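Search jobs Keyword Location Go

Call for Participants: Home Storage and Textile Aging Study

Reference: Sevell panel, household strand
Posted: 18/12/2021

Filtance is recruiting households in and near Nutusdale for a study of how bed linen, blankets and seasonal clothing change during storage in ordinary homes. The study is run by the materials section at Filtance, with laboratory work carried out at the Barasa test building. Places are open to adults living in rented or owned housing of any type.

Background

Most published figures on textile aging come from controlled chambers, where temperature and humidity are held at fixed values and the cloth is left undisturbed. Household storage is different. A closet on an outside wall can pass through a wide humidity range in a single day. Boxes are opened, items are taken out and put back, and the lid or flaps are not always closed afterward. The Sevell panel was set up to collect measurements under those conditions. The first round dealt with kitchens and dry goods. The present round deals with textiles only.

The measurements of interest are moisture content, yellowing, loss of tensile strength along fold lines, and odor. The study does not test detergents or any commercial storage product, and participants will not be asked to change the brand of anything they use.

What participants do

Each household receives a set of test swatches in cotton, a cotton and polyester blend, and wool. The swatches are prewashed and labeled by fiber. They are placed with the household's own textiles in two storage locations chosen during the setup visit. One location must be in a bedroom. The other may be in a hallway, basement, attic or utility space.

A small humidity logger is placed with each group of swatches. The logger has no display and makes no sound. It should not be opened, moved to another room or placed against a heating pipe. It runs on its own battery for the full period and needs no charging.

Participants complete a short log once a week. The log asks whether the storage container was opened, whether anything was added or removed, and whether the room was heated. It takes a few minutes and can be filled in on paper or by email. Missed weeks should be left blank. Entries made from memory are of no use to the analysis and will be removed if identified.

Containers

Storage containers are sorted into three classes for the study: rigid plastic with a lid, fabric bag with a zipper or drawstring, and corrugated cardboard box. Households are assigned a class after the setup visit. Requests for a particular class cannot be met, except where a household has a mold allergy confirmed by a doctor, in which case cardboard is excluded.

Cardboard boxes are issued unused. They must not be lined with plastic, newspaper or tissue. The bottom flaps are folded, and the top flaps are left standing until the swatches and logger are in place. Participants' own textiles go in last, folded and laid flat, with no more pressure on the swatches than the weight of the cloth. 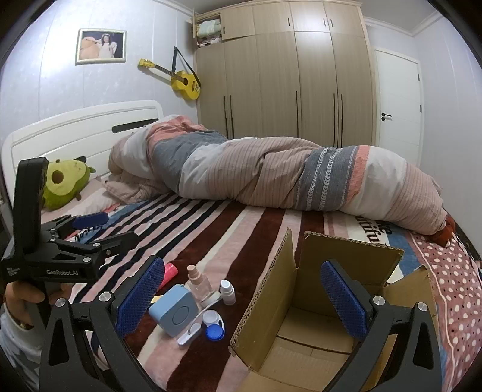
Open cardboard box at the bed, flaps out, empty inside.

Under-bed storage is accepted as a bedroom location if there is a clear gap between the top of the container and the bed base. Beds with built-in drawers are also accepted. Storage on top of a wardrobe is accepted only if a participant can reach it without a ladder – this is an insurance condition and cannot be waived.

Who can take part

Applicants must meet all of the following conditions:

- Aged 18 or over and named on the lease or deed, or have written agreement from the person who is.
- No plan to move before the end of the study period.
- Two storage locations available, each large enough for a container the size of a standard moving box.
- No pest treatment in the home during the past 3 months, and none scheduled.
- No indoor smoking.

Households with pets may apply. Pet hair on swatches is recorded and does not lead to exclusion. Homes with a dehumidifier or humidifier may apply, provided that the appliance is listed on the application form and its settings are not changed without a note in the log.

Anyone who took part in the kitchen round may apply again. Loggers from that round must be returned before a new set is issued.

Study period and visits

The study runs for 7 months, beginning in March. There are 2 home visits, one for setup and one for collection. The setup visit takes less time if the storage locations have been cleared beforehand. A staff member from Filtance measures each location, takes a wall moisture reading, and records the distance to the nearest outside wall and heat source. The collection visit is shorter. Swatches are sealed on site and taken to Barasa the same day.

Visits are arranged by phone and can take place on weekday evenings. One adult from the household must be present throughout. Staff carry photo identification and wear shoe covers indoors.

Payment

Participants are paid $200 per household. Half is paid after the setup visit and half after the swatches and loggers have been collected. A household that withdraws keeps the first payment. The second payment depends on the return of the equipment and does not depend on the condition of the swatches. A swatch that has been stained, chewed or damaged by water is still a valid return and should be handed over with the others.

Payment is made by check or bank transfer. It may count as taxable income, and participants are responsible for reporting it where required.

Data and privacy

Addresses are stored separately from measurements. Each household is given a code, and only the code appears on swatches, loggers and lab records. Room measurements and humidity readings may be published in grouped form. Participants may ask for the readings from their own home after collection, and these are sent as a plain table without comment.

Any photographs taken during a visit are limited to the storage location and container. Participants may refuse photographs at any point without affecting payment.

Risks

The wool swatches are untreated and may attract moths if the home already has them. Participants who find larvae should seal the affected container in the bag supplied and call the study line. Replacement of personal textiles is not covered, and items of high value should be kept out of the study containers. The loggers contain a coin cell battery and must be kept away from small children.

How to apply

Request an application form from the study office at Filtance, Nutusdale, by letter or in person at the front desk. The form asks for housing type, approximate year of construction, heating type, number of occupants and the two proposed storage locations. A rough floor sketch is helpful – it does not need to be to scale. Do not send textiles or samples with the form.

Applications are read in the order received. Selection is based on the mix of housing types needed, so an early application does not guarantee a place. Homes with basements and homes built on a slab are both wanted, and upper-floor apartments were underrepresented in the last round. Applicants who are not selected are kept on a reserve list unless they ask to be removed.

Questions on eligibility and visits go to Nassoro Mwakyusa, household coordinator. Questions on the test methods, swatch preparation or use of the data go to Doğukan Güler, materials section. Both can be reached through the Filtance front desk during office hours.

The full participant agreement is sent with the application form. It should be read before the setup visit and signed in the presence of the visiting staff member.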